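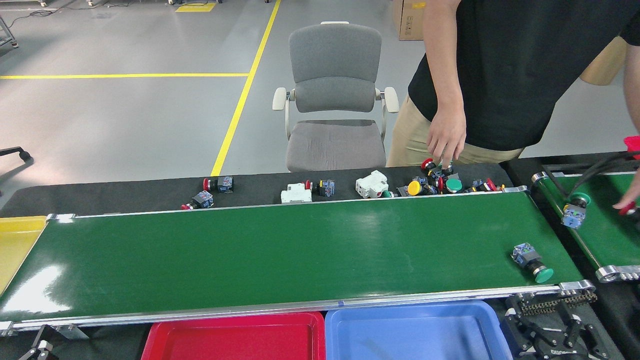
3. Planning your order for a small-parts sorting cell

Please read this section before you send the order form. Most of the late changes we receive come from parts which were not counted in the first budget, and a change after November moves the delivery to the next production round.

3.1 Before you start

Have ready:
– the floor plan of the room, with the power outlets marked
– one sample of every part you want to sort
– the name of the person who signs the budget

3.2 Steps

1. Measure the free length for the main belt. Add 30 cm at each end, so that a person can reach the rollers and the chain for cleaning.

2. Decide if you need a feeding belt. It is a separate line in the price list. If an operator will put push buttons on the main belt by hand, you can leave it out in the first year and add it later.

3. Choose the bins. Order one color for each class of part, and one more for parts that the system does not recognize. Many customers forget the last one.

4. Choose the gripper fingers. The standard fingers are good for mushroom caps and contact blocks. For DIN-rail circuit breakers, ask for the wide fingers (order code 1334).

NOTE: Fingers are wear parts. Put one spare set for each arm in the first budget, not in the maintenance budget.

5. Plan the work surface behind the belt. It must be at belt height or a little lower. A dark, matte top is best for the vision system.

6. Check the lighting. The green belt is glossy and lamps directly over it can give white reflections. If you can not move the lamps, add the diffuser kit from Vekitz to your order.

7. Write the spare parts list. We recommend one drive chain, one end roller and one belt for every 3000 operating hours.

CAUTION: Do not order the belt from another supplier only by its length. The width and the joint must also agree with the roller, or the belt will run to one side and be damaged.

CAUTION: Cables which hang near the feeding belt must be fixed before first power-on. Cable clips are not included in the Tudent base package.

3.3 Costs outside the quotation

Floor marking, transport inside your building and operator training are not part of our price. For training, plan 7 hours per operator – the cell can not be used for production in this time.

3.4 Sending the form

Send the form and the floor plan to Chih-ming Cheung in the planning office. Questions about payment in parts go to Genivaldo Peixoto. If you buy through Domínguez, please write their customer number in field 2.

Continue with section 4, Preparing the floor.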